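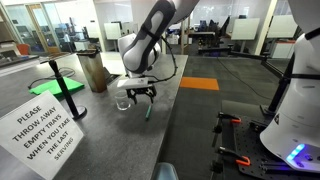
Break room counter: sign for the empty trays, does it work for anyone?

Stenine
We put a paper sign on our counter that says PLEASE THROW AWAY EMPTY TRAYS WHEN YOU TAKE THE LAST SERVING. All caps, black on white. Lunch trays come up at 11 and by early afternoon there are still empties sitting out. Looking for wording or placement that has worked for other people. Gray speckled counter, shared by two departments.

Plurkier
Your wording is too long. Ours says LAST ONE? TOSS THE TRAY and it gets read.

Rojanasak
I disagree with Plurkier. The long version tells people exactly when it's their job. The short one at my old office got ignored for a whole summer. I'd look at where the trash can is first. How far is it from the counter?

Stenine
Across the room, next to the door.

Rojanasak
Then move it. A person holding a full plate isn't going to walk a tray over there and come back.

Besiteo
Same problem here until we put a can at the end of the counter. Also stand the sign up. A loose sheet gets pushed around and ends up crooked at one end with stuff in front of it. An acrylic holder is cheap.

Plurkier
Holders get knocked over. Tape it to the wall at eye level.

Besiteo
Nobody looks at the wall when they're getting food. They look at the tray.

Stenine
No wall behind ours anyway. The holder might fit if I clear some space. There's a green cloth, a glass and a tall metal container out there now, and the cloth could go by the sink.

Rojanasak
Leave the cloth where people can reach it or you'll be asking about spills next.

Plurkier
Fine, but who throws out a tray with one spoonful left? That's what happens in our place. Everyone leaves the last serving so they don't have to deal with it.

Besiteo
We have that too. Whoever closes up at 9 dumps it.

Stenine
Update: can is at the end of the counter as of this morning. Keeping the wording for now. Holder is ordered. Will post in July if anything changes.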